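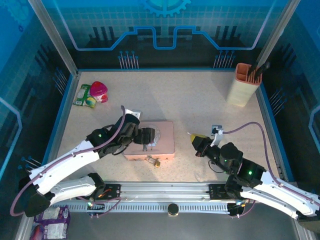
To: Readers and Depositors list
From: Mohammed-Awal Nartey, Public Services, Jullcombe Record Office
Date: Jan 22, 2025
Subject: Re: Ordering from the outstore, and the change from Ikus to Elum

Dear members of the list,

I write in reply to the message from Heledd Lougher, which is quoted below for those who joined after it was sent. It raised several matters that other readers have since put to us by letter and at the enquiry desk, and it seemed best to answer them in one place.

> In December I ordered eleven bundles from the Morris estate papers, using the
> Ikus terminal in the search room as I have for many years. Two of the slips
> came back marked "reference not found", although I had copied the references
> from the printed list on the open shelves. I was told that the list had been
> "superseded" but could not be shown what had replaced it.
>
> I should be grateful to know: first, whether the old references will still be
> accepted once Elum is in use; secondly, how much notice is now needed for
> items held at the outstore; and thirdly, whether tracings may still be made
> from the larger estate maps. I have two years of notes which cite the old
> numbers, and I am surely not the only one.
>
> I would add that the search room staff were courteous throughout.
>
> Heledd Lougher

We are grateful to Ms Lougher for setting out her questions so clearly. The replies follow, with some further points on the arrangements for this spring.

1. Old references

All references in the form used by Ikus will continue to be accepted. When a reader types an old reference into Elum, the new one will be shown beside it, and either may be written on the slip. We ask that new references be used in published work where it is convenient to do so, but we shall not refuse an order that gives only the old number.

The difficulty with the Morris papers has a separate cause. When the second part of the deposit was listed, 46 bundles of leases and rent accounts were moved from the general series into a series of their own. The printed list on the open shelves was not amended at the time. It should have been, and we apologise to readers whose visits were affected. A corrected copy is now at the enquiry desk and may be consulted on request. The copy on the open shelves has been withdrawn until the new index of field names is ready to be bound with it.

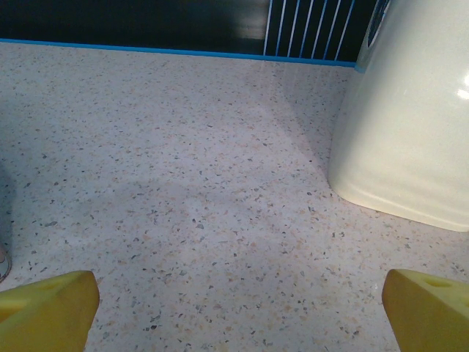
2. Notice for outstore items

Three clear working days' notice is required for anything held at the outstore. The day on which the order is received does not count, nor does the day of the visit. Orders may be sent by email, by post or through Elum, but not by telephone, as too many references have been misheard.

Items held on the main site may be ordered on the day as before. The last orders before lunch and at the end of the afternoon are unchanged.

Readers often ask how they are to know where an item is kept. In Ikus this was shown only to staff. In Elum the place of storage appears under the date of the document, on the second line of the entry. Where that line is blank, please ask before travelling. Blank entries are mostly parish material received before the present building was opened, and we are filling them in as the items are called for.

3. Number of items

A reader may have up to six items on order at one time, and one item on the desk. The limit applies to outstore material as well. Orders for more than six items will be brought to the main site in two deliveries - the second will follow once the first has been returned to the counter. Readers who have come a long way may apply in writing for this rule to be relaxed, and such requests are usually granted.

4. Tracings from maps

Tracing is permitted from maps which have been placed in polyester sleeves, using a soft pencil and the clear sheet supplied by the desk. It is not permitted from maps which are unsleeved, however robust they may seem. Of the Morris maps, 67 are now sleeved and are marked with an S in the new list.

For the remainder, a scan can be supplied. Scans are made at 600 dots per inch and are sent by a link to the email address on the reader's ticket. We regret that we cannot make prints of scans larger than A3. Readers may of course have the file printed elsewhere for private study.

Maps are no longer to be weighted at the corners with books. Snake weights are kept in the drawer below the map table and should be returned there after use.
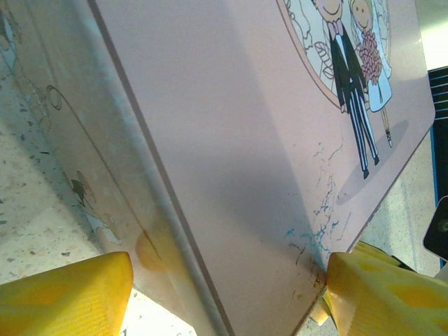 5. Readers' tickets

Existing tickets remain valid until the date printed on the back. The numbers will carry over to Elum, but passwords will not, and each reader will be asked to choose a new one on first signing in. Those who have never used a password, having always ordered on paper, need do nothing. Paper slips will be kept for as long as there is a demand for them.

Any lists of saved references held in Ikus should be copied out or printed before the change is made. We are not able to move them, and they cannot be recovered afterwards. Search room staff will be glad to help with this at quiet times of day.

6. Depositors

Those who have placed records with us on loan will receive a separate letter, giving the new references for their own deposits. The terms of deposit are not altered in any way. Should a letter contain an error, please return the tear-off portion with the correction marked on it, so that we have a signed copy for the file.

Further questions may be sent to this list or to me directly. A member of the list has also asked about the use of hand-held cameras in the search room; the rules on that subject are under review and I shall write again when they have been agreed.

Yours faithfully,

Mohammed-Awal Nartey
Public Services
Jullcombe Record Office

To leave this list, send a blank message with the word "remove" in the subject line.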